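手で教えるほうが早いと思っていた

1月からロボットに線を引かせる作業をやっている。タブレットにスタイラスで弧を一本描く、それだけの課題だ。社内ではTumutnessと呼んでいる。名前の由来は知らない。

教え方は二通り試した。最初はアームを直接つかんで動かす方法。力を抜いた状態のアームを両手で持ち、描きたい線をなぞらせる。直感的だし、初日からそれらしい軌道が取れる。ただ、自分の手の重みがそのまま乗るので、再生するとペン先が画面を押しすぎたり、逆に浮いたりする。記録した484本のうち、見直して使えると判断したのは216本だった。半分もない。

それで遠隔操作に切り替えた。手元の小さいアームを動かすと、向こうのアームが同じように動く。やってみると、こちらは別の難しさがある。画面に触れた感触が手に返ってこない。目で見て「今ついた」と判断するしかなく、最初の数日は線の始まりがことごとく遅れた。Pyo Gun-wooさんに相談したら、ペン先ではなく影を見ろと言われた。ペンと影がくっついたところが接地点。言われてみれば当たり前だが、これでだいぶ楽になった。照明は横から当てるようにした。

あとは細かいことをいくつか。

タブレットの自動スリープは切っておく。一度、描いている途中で画面が消え、そのまま最後まで何もない画面をなぞった記録ができた。

ケーブルはアームの動く範囲を全部試してから留める。余裕がないと手首をひねったときに引っ張られるし、余らせすぎると画面に触れて余計な線が入る。今もちょうどいい長さには落ち着いていない。

集中が続くのは1回につき4分くらいまで。それを超えると弧が雑になる。あとで軌道を重ねると、疲れてきた時間帯がはっきり分かってちょっと恥ずかしい。

失敗した線も消さずに別のフォルダに残すことにした。ペンが浮いた例を学習でどう扱うかはまだ決めていない。Katimitzの勉強会で聞いた話だと、途中で立て直した動きは残したほうがいいらしい。うちのデータで同じことが言えるかは、もう少し溜まってから試す。

次は弧を閉じて円にする。始点に戻ってくるのが意外に難しく、自分の手で紙に描いてもずれる。人間が描けないものを教えるのもどうかと思うので、まず紙で練習している。

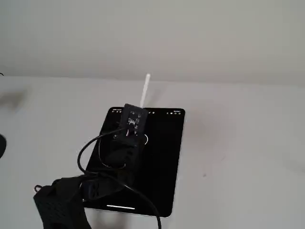

弧の課題。タブレットとグリッパー。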